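Service Robots, Unit 4: Can a machine do the chores yet?
Handout, Bralstead evening course. Updated April 15, 2022

Please read this before the lab visit in October. The word "chore" sounds small, but for a robot it is a big word. A welding arm at the Orkurholm plant can repeat one movement 1000 times, and the part is always waiting in the same place. In a kitchen the bread is soft, every slice has a different shape, and a slice that stands tilted must be gripped in another way than a straight one.

In our unit we take the sandwich as the standard task. It needs picking, carrying, placing and squeezing, and each of these asks for a different force.

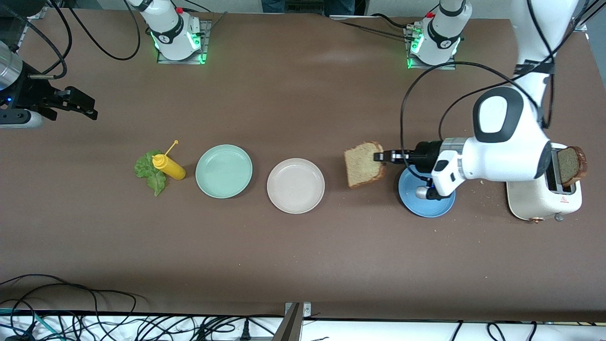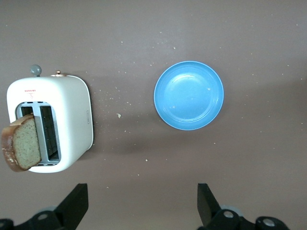
Fig. 4.1 and 4.2. Sandwich task: toaster with a slice in it, blue plate, black gripper fingers.

Consider first the grip. Two hard fingers can hold bread, but with too much force they press it flat, and with too little it slips. Consider then the slot of the toaster. It is narrow, so a small error in angle matters more than on a plate. Crumbs on the table are no problem for the arm, but for a household they are part of the chore also.

My answer to the question in the title is: some chores, slowly, with a person near. In the Viltico exercise we ask for 100 attempts before we say that a step is learned. Many students find this number too high. Please bring to class one chore from your own home, divided into steps, and mark the step which you believe is the hardest for two fingers.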